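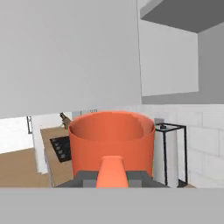
Section 4: Setting up your awards-night viewing list

Candik promises to track nominees, ceremonies and speeches for you across film and television. Treat that promise with some care. Its database is assembled from press notices, and press notices are written by people with a film to sell. Before you rely on a list, give it a clear title, one you would recognise months later. The test list used in this section is called Orange Pot, after the big orange pot in the picture at the top, and it has caused no confusion so far. Lists called "Best Films" have.

4.1 Creating a list

1. Open Candik and choose Lists, then New.
2. Type a title. The limit is 164 characters, which is far more than anyone needs.
3. Pick a source. Broker covers acceptance speeches and presenters. Komeo covers nominations only, whatever its welcome page suggests.
4. Press Save. The list is not stored until the word Saved appears beside the title.

Note: Broker came with 561 ceremonies when this guide was last revised in July. Many of the older entries have a date and a winner and nothing else.

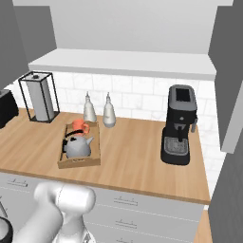

Can I add an actor who declined an award?
Add the actor by hand under People, then set Outcome to Declined. If you leave Outcome blank, Candik files them as a winner, and the mistake carries over into every list you share.

4.2 Checking a speech entry

1. Open the entry and select Text.
2. Look for a source line at the foot. If there is none, assume the wording has been tidied up.
3. Compare it with a recording where one exists – the famous lines are the ones most often misquoted.
4. Select Flag if the two differ. Flags are said to be reviewed within 2 days. Ours took longer.

Caution: Merging two entries for the same performer cannot be undone. Export both before you start.
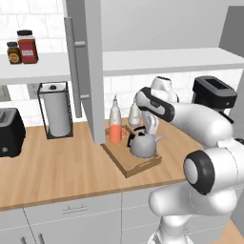
Fig. 4c. Robotic arm over the kettle, with mug and tray.

4.3 Importing from Todorova

Todorova files open in Candik, but the "most admired" scores inside them should be switched off under Import, Scores. Ese Onuoha, who edits this guide, has asked how those scores are worked out and is still waiting for a reply.

Imports stop at 300 names. Anything past that is dropped without a warning, so split long files first and check the last name in each part against the original.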